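Crumbs, Dust and Other Houseguests

I have been wiping tables wrong for most of my adult life, and Gumaro Zavala, my neighbor on Wanyama Street, was kind enough to tell me so over coffee on a Thursday.

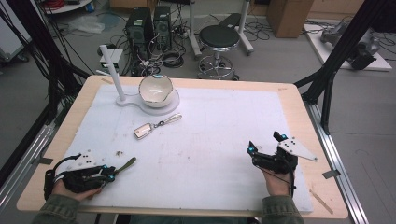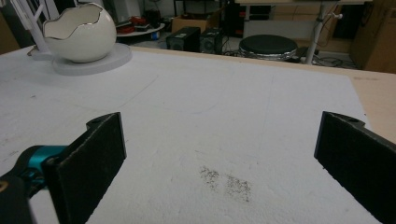

White boards and the specks that find them.

Start dry. A wet rag on pepper, ash or pencil dust makes gray paint, and you will spend the evening spreading it.

Fold a sheet of stiff paper down the middle and push the mess into the crease with a soft brush. An old shaving brush works. So does a new one, if you have money to burn.

For coffee grounds, press with a slice of soft bread – then throw out the bread, however thrifty you feel.

Pencil smudges on a painted shelf come off with a plain white eraser. The pink kind leaves a souvenir.

Wipe toward yourself, in one direction. Circles are for waxing cars.

Empty the dustpan outdoors, and check the wind first. I have 3 shirts that remember the time I didn't.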